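Search this notebook
Enter keywords
Go

Bench notebook, Korport print and finishing shop
Entry: iron gall ink, batch 5, and the paper question

Carrying on from the last entry. Batch 4 was abandoned because the decanting was careless and sediment went into the storage bottle. Batch 5 uses the same galls, the same copperas and the same gum, with the steeping and the straining done properly.

The recipe is the household one copied into the back of the Nouri ledger, dated 1677 on the flyleaf. It calls for galls "well bruised," rainwater, copperas and gum arabic, and gives proportions by weight for everything except the water. The water is "a quart or what will serve." I have settled on a fixed volume and will not vary it again until the other variables are pinned down. Deionized water from the shop still, since our tap water is hard and throws a haze with the tannin extract.

Galls: crushed in the cast mortar to pieces the size of lentils. Finer than that and the strainer blinds. The previous batches used a mixture of powder and coarse pieces, and I suspect most of the sediment trouble started there. The dark galls without exit holes were picked out and used; the pale ones with holes went back in the jar for mordant tests.

Steep: cold, in a covered glass jar, stirred morning and evening. The recipe says to stand it "in the sun or by the fire." I kept it on the shelf over the radiator. A thin skin of mold started on the surface and was lifted off with a spoon. The older hands at Belis say they let the mold go, on the grounds that it breaks the tannin down to gallic acid and gives a blacker ink. That may be so. It also smells, and the finishing bench is two steps from the shelf. If there is a batch 6 it can be a fermented one and it can live in the outbuilding.

Strain: once through coarse linen, once through a fine mesh, then left to settle overnight and decanted off the bottom. No squeezing of the linen. Liquor came out a clear brown, close to strong tea.

Copperas: ferrous sulfate, green crystals, no brown crust. I dissolved it separately in a little warm water before adding. The recipe adds it dry. Dry crystals sat on the bottom of the jar in batch 2 and were still there at bottling, so I will not go back to that. Color change on mixing was immediate, brown to a purplish gray.

Gum: added last, from a stock solution, strained. Batch 3 had too much and dried shiny and cracked at the folds. This one has half that amount. Flow from a steel dip nib is acceptable. From a quill it is better, though my quills are badly cut and I do not want to put much weight on the comparison.

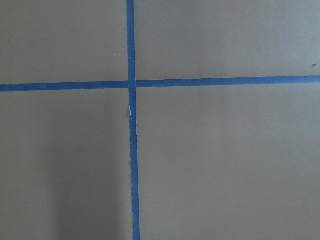

Korport, May

Paper trials. Four papers on hand: the Grirnby laid (gelatin sized), the Belis wove (internally sized, buffered with chalk), an unsized cotton blotting stock as a control, and a few offcuts of the old ledger paper from the end of the Nouri volume that were already loose and had been released for testing.

All sheets conditioned in the finishing room before writing. Same nib, same dip, same ruled line, same short phrase repeated to the foot of the sheet.

Grirnby laid. Clean line, no feathering visible under the 10x loupe. Ink goes down pale gray and darkens in stages. Near black by the next morning. Slight gloss where strokes cross and the ink pools. Very little strike-through on the back. This is what the ink was made for and it behaves.

Belis wove. Line is a little wider and the edge is softer. Darkening is slower and it stops short, at a brownish gray. My explanation is the chalk. The ink needs to stay acid long enough to bite, and the buffer pulls it toward neutral, so the iron probably comes out in the wrong form before the dark complex has finished developing. I would like a second opinion on this. The effect repeats on a second sheet from the same ream and on one sheet from the older ream.

Blotting stock. Feathers badly, as expected. Kept only because the halo separates into a dark center and a yellow-brown outer ring, and the width of the ring is a rough guide to how much unreacted tannin is left over. The ring on batch 5 is narrow. On batch 3 it was wide enough to see across the bench.

Ledger offcuts. Mixed. The size has failed in patches and the ink sinks wherever it has. Where the size holds, the line matches the Grirnby. No conclusions to be drawn from pieces that small.

Acidity. Strips give a reading between 2 and 3 for the fresh ink. The strips are hard to read against a dark liquid, so I spotted the ink on one end and read the wet front as it climbed. This is low. It is in line with the old inks, and it is also why so many of the old sheets have lacework where the writing used to be. Nothing written with this is going into a customer's volume.

Free iron. Bathophenanthroline strip pressed damp onto a dried stroke. Batch 5 on Grirnby: faint pink. Batch 3 on Grirnby: strong magenta. So the excess copperas has come down, and the ratio of galls to copperas is the thing to credit. I moved it from equal weights to nearly three of galls to one of copperas. The ledger recipe as written is closer to two to one. I will run one jar at the written ratio for comparison before anyone calls mine a reconstruction of anything.

Light. One strip from each sheet taped in the south window, lower half covered with card. Too early to report.

Water. Strips from the Grirnby sheet soaked in deionized water, then blotted. The day-old writing did not move. Writing soaked after one hour lost a gray cloud but kept its line. Writing soaked after five minutes came off almost entirely. Useful for the conservation side: anyone who needs to humidify a fresh repair inscription should wait a day at the least.

Notes on the ledger itself, while it is out of its box. The volume has 847 written pages by the old foliation, which skips a number early on and repeats one near the end, so the two errors cancel. Most of the text is in one hand and one ink. That ink has gone a warm brown and has haloed on the heavier downstrokes. The later accounts are in a blacker ink that sits up on the surface and flakes at the gutter. I take that to be a carbon ink or a mixture. It does not respond to the strip test at all. The recipe page is in the brown ink, and it is tempting to suppose that the writer used the recipe given. There is no evidence for it beyond convenience.

Storage. Batch 5 bottled in brown glass, filled to the shoulder, one clove in each bottle against mold. The clove is in the ledger recipe also. Label gives batch number, month, ratio and "NOT FOR BOOKS" in capitals.

To do:

Run one jar at two to one, otherwise identical.
Repeat the Belis sheets with an unbuffered paper of similar weight, if Grirnby will sell less than a full ream.
Recut the quills, or get somebody at Belis to do it.
Cover the south window strips with the UV film on one side only.
Get a proper pH meter reading. The flat electrode is out of calibration and the buffer sachets have expired.
Replace the linen. It is now black and it sheds.

Addendum, 4:30 p.m. Checked the steel nibs used for the trials. Two show pitting on the underside after one session, in spite of rinsing. The gold-plated one is unmarked. Nibs are cheap, but pitted ones change the line width and that would get into the results. From here on, a new nib for each paper, and the used ones go in the tin for ruling practice.

Second addendum. Looked at the Belis sheets again under the lamp. The brownish cast is stronger in thin strokes than in thick ones, which fits the chalk explanation. Thin strokes carry less acid, so the buffer overtakes them sooner. I wrote one more line with a double pass of the pen, letting the first pass dry, and the doubled strokes are visibly darker than twice-dipped single ones. I have marked that line with a pencil cross in the margin.

Comments (4)

inkpot_ne
What strength is your gum stock? I have been using one part gum to two parts water and it goes stringy in cold weather. Half of your batch 3 amount does not tell me much without the batch 3 entry.

benchnotes
Batch 3 is two entries back. Stock is one to three by weight, strained through the fine mesh. It keeps a few weeks in the refrigerator.

laidlines
Your reading on the buffered wove matches what I get. Try a gelatin surface size over the same sheet. It holds the ink up off the chalk for long enough that it darkens properly, though the back of the sheet still goes brown in the end.

foldandgather
Would not trust the strips on a halo that narrow. Do you press for a fixed time? Mine gave me pink at thirty seconds and magenta at two minutes on the same stroke.

Contact the shop | Copyright Korport print and finishing shop | Back to top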